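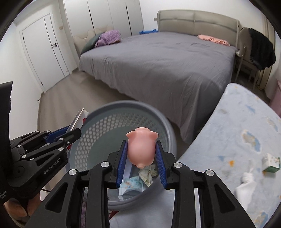

Notes for the Ulldale talk -- grip faults

Slide 1. Say who I am. Thank Olga Salcedo for the logs.

Slide 2. The fault. The gripper reports "closed" and the object is on the floor. We had 38 of these in 3,104 picks. Small, smooth, rounded things were the worst.

Slide 3. What we blamed first: the finger pads. Fatos changed every pair. No difference. Cost us most of June.

Slide 4. The real cause. The width reading lagged the jaws by 120 milliseconds, so the arm lifted before the grip was firm. Pause here, let them read the graph.

Slide 5. Safety side. One dropped part went under the guard and Yolanda Nieto reached in for it while the arm was live. She wasn't hurt. The stop button was behind her. Say this slowly.

Slide 6. What changed -- lift waits for two matching readings, second stop button by the guard. 246 picks since, one drop.

Questions. If asked about Avener's pads, pass to Ingrid.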